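To: manipulation-eval list
Date: 29/05/2024
Subject: Re: Parallel-jaw or three-finger gripper for the bathroom tasks

Colleagues,

Thank you for the comments received on the draft evaluation plan. The reply below addresses the question raised by the Sorier group, which is quoted in part for the benefit of newer subscribers.

> The February plan commits both laboratories to the same arm but leaves
> the end effector open. Before we book bench time, could Trundia
> confirm which gripper is the baseline, and whether the wrist camera
> stays fitted in every condition? Our operators favour the three-finger
> Tanasarn unit for the toilet roll. We would also like to know if the
> simulated episodes will count toward the comparison.

The baseline is the parallel-jaw gripper. The Tanasarn unit will be treated as the second condition, using the same arm, controller gains and start poses. Substituting it for one object only would leave us unable to compare results across the set, and we ask that this not be done at either site.

Simulated episodes will be reported in a separate table. The bathroom layout has now been built in the Arance simulator, and the approach to the roll is the first motion we have reviewed in detail. 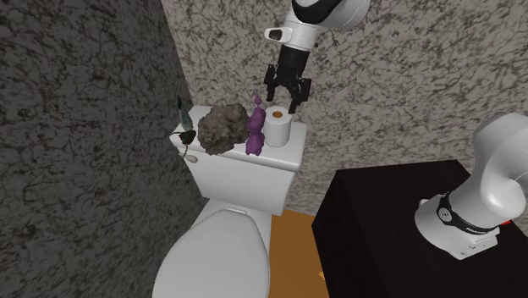

Simulated bathroom layout, Franka arm: parallel-jaw fingers open above the toilet roll on the tank.

The roll stands on its end and close to the rear right corner of the tank, which limits the approach directions. A vertical descent with the jaws open is therefore specified for the baseline. The large rock and the purple figurine remain on the tank during every trial. Contact with either is to be logged as a disturbance, whether or not the grasp is completed.

To date we have run 755 simulated episodes with the parallel jaws, of which 706 ended with the roll lifted clear. The corresponding runs with the Tanasarn model are at 400 and are continuing. We would caution against drawing conclusions from the partial figures – the contact parameters for the third finger were revised after the first batch, and nearly 40 episodes will need to be repeated.

With respect to cameras, the wrist unit is to stay fitted in all physical trials, including those in which the controller does not use its output. Its mass affects the wrist, and removing it between conditions would require the payload settings to be changed as well.

Sites are asked to confirm their controller version and gripper firmware by reply to this list before bench time is allocated. Logs should be submitted in the agreed format, with the colour stream uncompressed.

Regards,
Evaluation Coordination Office
Trundia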